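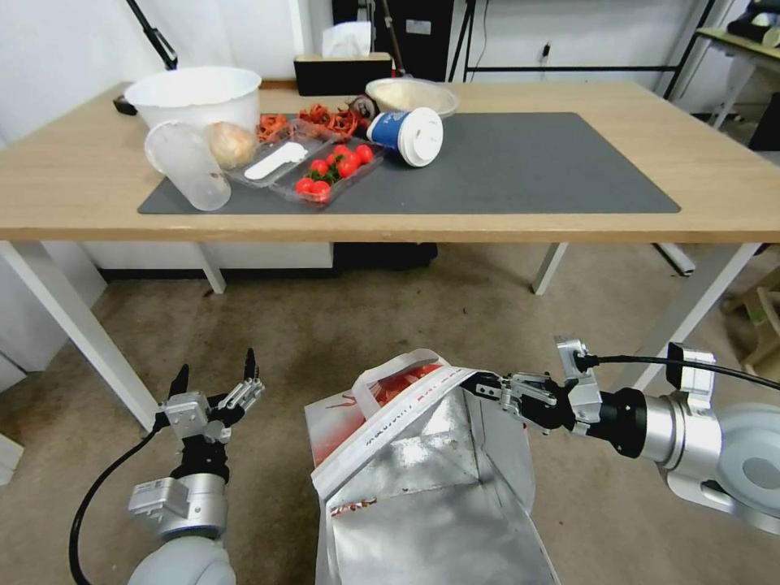
Shahram Zarei told me that he had cooked every evening of his life and never once wrote down what he cooked, and he asked why he should begin now. He said this in my first evening class at Lernside, before I had finished giving out the notebooks. I did not have a good answer for him that evening. The present chapter is, in a way, the answer I should have given.

Chapter 3
Planning a Week of Meals for a Small Household

3.1 Why a plan is useful

In the two chapters before this one we looked at how food is bought and how it is stored. Both subjects lead to the same difficulty. A person may buy well and store well, and still throw away a good part of the food, because it was never decided when it would be eaten. A lettuce in the fridge has no date in the cook's mind. On the first evening it is fresh and can wait. On the fourth evening the cook is tired and makes toast.

A meal plan gives each food a day. It does not need to be strict, and it does not need to be beautiful. Many of my students imagine a large coloured chart on the kitchen wall, and for this reason they never start. The plan which I use at home is written on the back of an envelope, and it covers five evenings only. The other two are left open for leftovers or for an invitation.

In this chapter the word "household" means one to four people who eat together on most evenings. Larger families need another method, which is treated in Chapter 10.

3.2 Foods that wait and foods that do not wait

The first step of planning is to divide the shopping by how long it can wait. Onions, potatoes, dried beans, rice and hard cheese are patient foods. They will be there at the end of the week and often at the end of the month. Ripe tomatoes, soft herbs, salad leaves, mushrooms and fresh fish are impatient foods, and they must be placed on the first evenings of the plan.

Between these two groups there is a third one, which beginners often forget. Carrots, cabbage, eggs and yoghurt will wait for some days, but their place in the week should still be decided. I advise to put them in the middle of the plan and to use them as a bridge between the fresh meals and the store cupboard meals.

The season changes the division a little. In January, a tomato from the shop is often firm and pale when it arrives, and it may improve after two days on the kitchen counter. In summer the same delay can spoil it. The reader should therefore touch and smell the food before trusting any table, and this includes the tables in the present book.

3.3 The base ingredient

The second step is to choose one base ingredient which appears in several meals. Its purpose is to save work. If onions are to be used on three evenings, they can be chopped and cooked slowly on the first evening, and the rest can be kept in a closed container in the fridge. The first portion goes into a tomato sauce, the second into an omelette, the third under baked potatoes.

Gaurav Kushwaha, with whom I taught the course for several years, did not agree with me on this point. He preferred to cook each evening from the beginning, as he found that food prepared in advance makes the cook careless with the seasoning. There is some truth in it. An onion cooked two days ago is sweeter and duller than a new one, and the dish may need lemon or vinegar at the end. I still recommend the base ingredient for people who come home late – but taste before you serve.

3.4 Quantities

A plan without quantities is only a list of wishes. For dried pasta as a main meal, 220 grams is enough for two adults with ordinary appetite. For rice the quantity is smaller, as it takes up more water. The reader is advised to weigh these foods for one week, even if it feels slow. After the week the hand usually knows the amount, and the scales can go back to the cupboard.

Energy needs are often given as 2,000 kilocalories for one day. This number is helpful on a food label, where one number must serve everybody, but it should not be used for planning the meals of a particular person. A growing boy and his grandmother do not need the same plate.

Before going on to section 3.5, please write down what you ate on the last three evenings, and mark which foods were patient and which were not. You will need this list for the first exercise.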